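Search this site
Search reports and updates
Go

Curkorano Dexterous Handling Study
Progress report to the Bronberg Fund, second reporting period
Last updated: February 2024

Dear friends at Bronberg,

Thank you for your patience with us over the winter, and for the kind notes some of you sent after the first report. It is a pleasure to write this one, because we have a good deal more to tell you than we did last time, and most of it is cheerful. As you will remember, your grant lets us compare two ways of picking up soft and awkward food items: the plain two-finger gripper we have used for years (we call it the Linik, after the workshop that built it for us) and the five-digit hand that took up the largest single line in the budget. The question you asked us to answer is whether the hand earns its keep in a small packing operation like the one at Salinas, where the items change from one week to the next and there is no money for a special tool for each of them.

We began with mounting and calibration, and I should admit that this took longer than the plan allowed. The hand is heavier than the Linik and sits farther out from the wrist, so the arm had to be taught its own weight all over again before it would move smoothly. Cirilo Becerra did most of that work, and he did it three times, the third time with a stiffer adapter plate that he drew up and had cut in town. Since that plate went on, the arm has repeated its taught positions well enough that we stopped checking them every morning and now check once a week.

The wrist camera was the second piece of the puzzle. We tried it in two positions. With the camera close in behind the knuckles we get a view over the back of the hand and out past the fingertips, with the thumb looming large on one side. It is a generous view of the hand itself and a less generous one of whatever lies beyond it, and we went back and forth over whether that was a fair trade. The small blue lights at the fingertips have been a help to us in the software, as they give the tracker a bright point to hold on to even when the fingers and the background are close to the same gray.
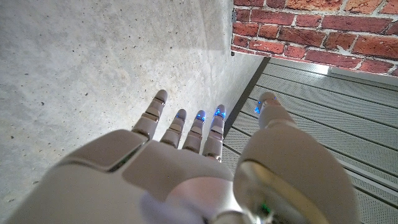 Hamdia Tefera wrote in the margin of our draft that she would still trade some of that view for a clearer look past the thumb, and that a tracker which knows exactly where its fingers are is of little use if it loses the grape. She is right that we had been judging the camera mostly by how well it saw the hand. We have added a second score to the comparison sheet, for how much of the item stays in view during the last part of the approach, and both camera positions will be graded on it before we settle on one.

Now to the trials themselves, which I know is the part you have been waiting for! We completed 907 graded attempts in this period against a target of 900, so we are on plan there, if only by a whisker. They were divided between the two tools, with the same arm, the same speeds and the same list of items for each. An attempt counts as good when the item is lifted, carried to the tray and set down without a mark that our packers would reject. We were strict about this last part, and the packers were stricter than we were.

On firm items with a regular shape, the Linik won, and we want to say so plainly. It is quicker to close, quicker to open, and there is very little in it to go wrong. For a box or a jar we can see no reason to use anything else. On soft and clustered items the picture changes. Grapes are the item we learned the most from, because a bunch shifts as it is lifted and two flat pads tend to press hard on whichever few grapes happen to be in the way. The hand can spread that load across several fingers and bring the thumb in last, and when it works it is lovely to watch. Of the 907 attempts, 588 were graded good across both tools and all items. I would ask you not to read too much into that single number, as we loaded the list with difficult items on purpose, and the breakdown by item in the attached workbook tells the story much better.

The approach angle turned out to matter more than the grip. Coming straight down on a bunch, the fingertips arrive at different heights and the first one to touch pushes the fruit away. Coming in on a slant, with the wrist rolled so that the row of fingers leads and the thumb stays well apart, gives the hand room to open around the fruit before it commits. We spent a good many sessions on these slanted approaches near walls and ledges, where there is less space to roll the wrist and where a real packing bench would crowd us too.
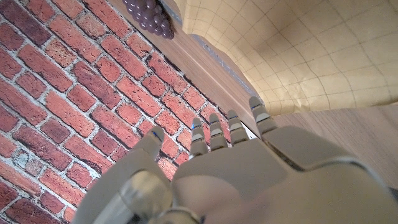

Soledad Huerta
Project Lead, Curkorano

A few words about what has gone less well. The thumb joint on our hand developed some play toward the end of the period, and we lost time while a replacement part was on its way. Hiu-tung Liao used the wait to rewrite the controller that decides how fast each finger closes, so the days were not wasted, but 84 of the planned soft-item attempts had to be moved into the next period. They are on top of the next target and do not replace any of it. We also found that the old controller treated light contact with a grape stem as a finished grasp, and stopped closing far too soon. The new version waits for contact on at least two fingers and the thumb, and early results are encouraging, though we have not graded enough of them to give you a figure I would stand behind.

On money, we are within budget overall. Spare parts ran over, for the reason given above, and travel ran under, as Nicanor Orozco was able to do the Salinas visit and the supplier visit in one trip. With your agreement we would like to move the unspent travel funds into spares, so that we can keep a second thumb assembly on the shelf. A short form for this is enclosed with the workbook, and we would be grateful for an answer before the next round of trials starts.

For the coming period we plan to finish the postponed attempts, grade both camera positions on the new score, and run the new controller against the old one on grapes and two other soft items that the packers will choose for us (they have promised to be unkind). We would then like to bring both tools to the Salinas bench in July and let the people who work there tell us which one they would want beside them. You would be most welcome to join us for that, and Nicanor will be glad to help with directions and a place to stay.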